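Recolha de demonstrações em simulação

A recolha de demonstrações em simulação é um método para obter exemplos com os quais um sistema de aprendizagem adquire tarefas de manipulação. Uma pessoa comanda um robô virtual, e o programa regista as imagens, as posições das juntas e os comandos enviados. Cada registo completo chama-se episódio.

O método é usado quando o trabalho com máquinas reais é lento ou caro. No projeto Lukumay, iniciado em setembro por Mwanahawa Kioko, um operador com prática grava cerca de 70 episódios por dia. O conjunto inicial tinha 300 episódios e foi depois aumentado para 400.

Procedimento

No início do episódio, o simulador coloca os móveis e os objetos em posições sorteadas dentro de limites fixos. O operador recebe uma instrução curta, por exemplo "fechar a gaveta", e executa-a com um comando manual. Os episódios interrompidos guardam-se numa pasta separada, porque alguns grupos os utilizam para treinar detetores de erro. 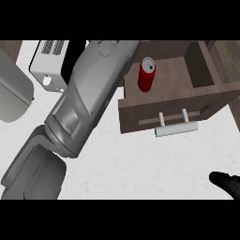 A escolha do ponto de vista influencia muito a qualidade dos exemplos. Uma câmara virtual colocada por cima mostra bem o interior dos móveis, mas o próprio braço pode ocupar grande parte da imagem. Uma lata vermelha de pé numa gaveta aberta fica fácil de localizar contra a madeira castanha, enquanto um eletrodoméstico branco parcialmente tapado pelo braço oferece menos informação ao sistema. Por esta razão, o formato Redov permite guardar 2 vistas sincronizadas do mesmo episódio.

Anotação e revisão

Depois da gravação, cada episódio recebe uma etiqueta com a tarefa, o resultado e o nome do operador. Na ferramenta Vosley, o revisor pode também cortar os momentos de espera no começo e no fim. Imani Mwakalinga propôs que a revisão seja feita sempre por uma pessoa diferente daquela que gravou, e esta regra foi adotada na versão de 3 de fevereiro de 2021 do manual do projeto.

Limitações

O atrito e o contacto entre superfícies são calculados de forma aproximada, e um modelo treinado só com estes dados pode falhar num robô físico. É frequente juntar uma quantidade menor de episódios reais.

Ver também: Teleoperação; Aprendizagem por imitação; Simulador Ilgate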